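Print this page | E-mail this page
Last updated: January

Does a slot "remember" how long since it paid, and is it worth staying on one game?

Posted by Floor Lambrechts

Hello all, I hope this is the right board for it. I've been playing a slot called Drutano on my tablet in the evenings, small stakes only, and I've gotten into a bit of a disagreement with my brother-in-law over it. I kept a little notebook going (I'm like that with everything, you should see my gardening one) and I'm now at 335 spins without once landing the free spins round. My feeling was that it has to be getting close by now, so I'd be silly to switch to something else and let all that go to waste. He says the game has no idea how long I've been sitting there.

I do understand it's random in a general sense. But the info page gives a return percentage, and I can't see how they could promise a percentage if the machine isn't keeping some kind of tally and evening things out as it goes along. Does it?

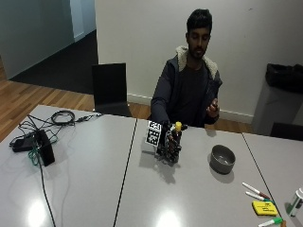

The other thing I wanted to ask is about the bonus offer that came with my account. It says I have to wager the bonus 18 times before I can withdraw, and I can't work out whether that means the bonus alone or my own deposit as well. Thank you kindly to anyone who has the patience to read all this!

Aino Suominen

Hi Floor, and welcome! Please don't feel silly, I believed the very same thing for years, and I had a notebook too.

I'm afraid your brother-in-law has it right. On an ordinary video slot each spin is drawn fresh by a random number generator, and the one before it has no say in the matter. Your long dry run doesn't bring the free spins any closer, and a lucky run doesn't push them away. If you close Drutano tonight and open it again next month, you've left nothing behind.

The percentage comes from the math of the game itself — how often each combination can come up, and how much it pays when it does. Over an enormous number of spins the results drift toward that figure without anything having to correct them. Think of tossing a coin. It doesn't owe you a tails after a string of heads, but if you kept at it all year you'd still end up close to half and half. Your notebook feels like a lot of spins when you're the one writing them down, I know, but it's a tiny sample. Even 2000 would leave plenty of room for luck, good or bad.

There are a few games that do carry something over, where you collect symbols toward a feature or where a jackpot has to drop before it reaches a set amount. Those say so in the rules. Have a look behind the little menu button, and if there's no mention of it, assume every spin starts from nothing.

As for the bonus, you really do need to read that site's own terms. Some count the bonus alone and some count deposit plus bonus, and it makes a big difference. With a $10 deposit and a $10 bonus, 18 times the bonus is $180 in bets, but 18 times both is $360. Check for a maximum bet too, and whether slots count in full. I'd ask their support in writing and keep the reply.

And do set yourself a deposit limit if you haven't, and stop when it quits being fun. I set mine two years ago and I've been much happier for it.

Roel Prins

no it doesnt remember. i always switch after 2 bonus rounds though, works for me

Iona Cowie

Aino has covered it nicely, so I'll only add one small thing. Some games are offered at more than one return setting, and the casino picks which one it runs. I used to play Maldonado at two different sites and the percentage on the help screen wasn't the same at both, so it's worth opening that screen wherever you play instead of going by a review. It still won't tell you a thing about your next spin, of course, and Roel, dear, neither will switching after two bonuses, though if it gets you to take a break and put the kettle on then I'm all for it.

Floor, if the offer turns out to be deposit plus bonus, you can usually decline it and just play with your own money. I nearly always do.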